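**Risia Screen Awards name their television honorees, with Weronika Domański and Cyprian Górecki sharing the top prize**

HONDARI, May. The Risia Screen Awards are delighted to share the names of this year's honorees, who were celebrated at a long, happy and rather loud evening at the Esposito Theater in front of 600 guests. The top prize of the night, Performers of the Year, went jointly to Weronika Domański and Cyprian Górecki, the on-screen mother and son of the family drama *The Orchard Line*, and the applause went on long enough that the band had to start its cue a second time.

It is the first shared win in the history of the prize. Viewers and members of the Risia jury put forward 338 names across all of the categories, and the jury spent much of the spring watching, rewatching and (we will admit it) arguing over them, mostly in good humor.

"I have been on television since I was nineteen, and I still get nervous when somebody opens an envelope," said Domański, who came to the stage arm in arm with her co-star. "Cyprian makes me laugh between every take, and I think that gets into the show somehow, even in the sad episodes. I want to thank the makeup room, the drivers, and my sister, who tapes everything even though she has streaming."

Górecki, who joined the series in its second season, kept his own remarks short and dedicated the award to the drama teacher who first talked him into auditioning.

The Lifetime Honor was presented to Teresa Tomaszewski, whose daytime talk show *Coffee With Teresa* came to a close this spring after 577 episodes. The whole theater was on its feet before she had reached the microphone. Tomaszewski told the story of her very first broadcast, when the guest got lost on the way to the studio and she filled the hour by reading viewer letters, and she then read one more letter, sent by a woman who had watched that same broadcast with her newborn daughter. The daughter was in the audience!

Edmund Jasińska was named Best Host for the quiz series *Second Guess*, and Best New Series went to the comedy *Upstairs at Trudy's*, whose young cast came up all together and crowded the stage so thoroughly that the trophy was handed over their heads.

"What a lovely group of people to spend an evening with," said Maja Bednarek, director of the Risia Screen Awards. "We started planning the night before the last one was even swept up, and seeing Teresa out there with the lights on her made every late phone call worthwhile."

The evening was supported by Trarex, presenting sponsor of the Risia Screen Awards, which also provided 274 seats for drama students and their teachers from schools in and near Hondari.

A recording of the full ceremony will be shown later in May at 8 p.m. on Hondari Television, with backstage interviews to follow.
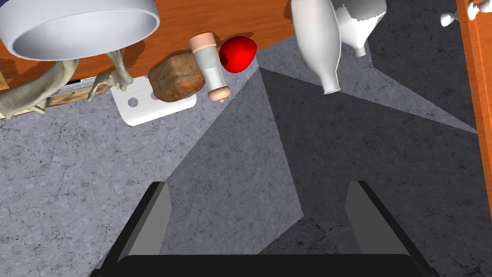
## Press contact

Requests for interviews, photographs and clips from the ceremony may be sent to the Risia Screen Awards press office, care of Maja Bednarek, at the Esposito Theater, Hondari.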